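The woman who signed every border

Ratree Luangrath has spent a large part of her working life on one person who left almost nothing in writing. Inger Bisgaard made lace, sold lace made by other women, and for many years ran a small workshop in two rooms above a seed merchant. She wrote few letters, and kept no diary that we know of. What she kept was an order book, and it is this book that Luangrath has now transcribed from the first page to the last.

"It has 844 entries," she told me when we met on a Friday morning. "I can say this number in my sleep. Each entry is one line, sometimes two. The name of the customer, the width, the thread, the price, and then a small mark that I did not understand for a long time."

The mark was the key to the whole work. Luangrath first took it for a tick, a sign that the order was paid. But the marks were not all the same. Some had a short tail, some a loop, and one looked like a fish hook. When she compared them with the borders that still exist, she found the same shapes worked into the corners, so small that a person who does not look for them will not see them.

"Each worker had her own sign. Bisgaard let them sign the lace. For a dealer of that time it was unusual, I think. The customer paid for the name of the shop, and the name of the girl was not important to the customer."

She has counted 13 different signs. To three of them she can give a name with certainty. The others stay without names for now, and she does not want to guess.

I asked how she came to the subject. She laughed and said that she had come to it by being bored. She was preparing a catalogue of household linen from a house called Findum, which was sold with everything in it, and she was tired of tablecloths. At the bottom of a chest she found a christening veil, wrapped in paper with the address of the workshop printed on it.

"I had never heard of this woman. I looked in the books and she had four lines in one of them, and two of the four lines were wrong. Her year of birth was wrong, and it said that she was married to a man who was in fact her brother."

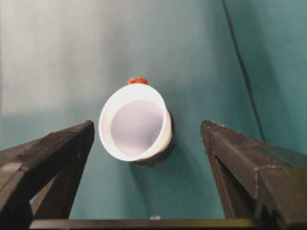
The brother, Anders, is an important figure in the story, though Luangrath is not very fond of him. He owned the lease of the rooms and his name stood over the door for the first years. In the order book his handwriting appears only when there is a dispute about money. After he moved away to Kelent to trade in timber, the name over the door was changed, and the number of orders went up. Luangrath is careful with this.

"People like to hear that he left and then everything was better. Maybe. But in the same season she got a new supplier of thread, from Forkach, and it was a finer thread and cheaper. I cannot separate these two things. I wrote both in the book and the reader can decide."

Her colleague Paweena Onsri, a lace maker herself, has tried to work some of the patterns again from the surviving pieces. One narrow border, which Bisgaard sold in great quantity, took her around 916 hours for a length that would trim a single petticoat. The price in the order book is so low that Onsri at first believed the transcription had an error in it.

"She telephoned me and she was angry," Luangrath said. "She asked me to look again at the page. I looked again, and the price was the same. Then we were both silent on the telephone."

This is the part of the research that she finds difficult to talk about. Bisgaard let her workers sign, she taught at least two of them to read, and she paid them very little. At her death the workshop was closed within weeks and the pillows and bobbins were sold in one lot. What happened to the women afterwards is mostly unknown. Onsri believes that one of them continued alone, as a border with the looped sign appears on a baptism gown that must be later than the closing.

"I would like to find her," Luangrath said. "I don't need to find more about Inger, I have lived with Inger long enough. But the one with the loop, she was the best of them, Paweena says so and I believe her."

She will look through the parish registers again in November, when the reading room is quiet and she can have the table by the window - she was quite firm about the table.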